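Can a machine make my bed?

Last Monday my colleague Bijan Heydari sent me a link and wrote only "finally". It was a video from a company called Grullenov, where a machine folds a towel. I watched it twice during lunch. The towel was small and square, and the table had nothing else on it. I wrote back that I will believe it when I see a duvet.

I think people who don't do much housework believe that folding is the hard part. For me the hard part is everything before it. A bed at my place is seldom only a bed. Somebody was eating snacks on it, somebody left a hair band, and the cover is pulled to one side in a big heap. Before you can make the bed, you must decide what goes to the kitchen, what goes back in the box and what is trash.

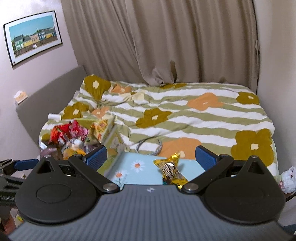
Snack packets are a good test, in my opinion. They are shiny and light, they bend when you squeeze them, and if you squeeze too much you have crumbs in the sheets. My daughter could sort them when she was three years old, with some complaining. Kumaresan Salian, who worked 242 days at the Wostberg warehouse and now repairs the picking machines there, told me that soft bags are still what stops the line most often. Boxes are fine – bags are a headache.

Bijan says the price will fall and then we will all forgive the mistakes. Maybe. He has read that a home model could cost 3000 dollars one day. For 1000 I would perhaps try one, if it only picked things up and left the cover to me. I am quite fast with the cover. It is the small things that take my evening, and I still find wrappers under the pillow when I want to sleep.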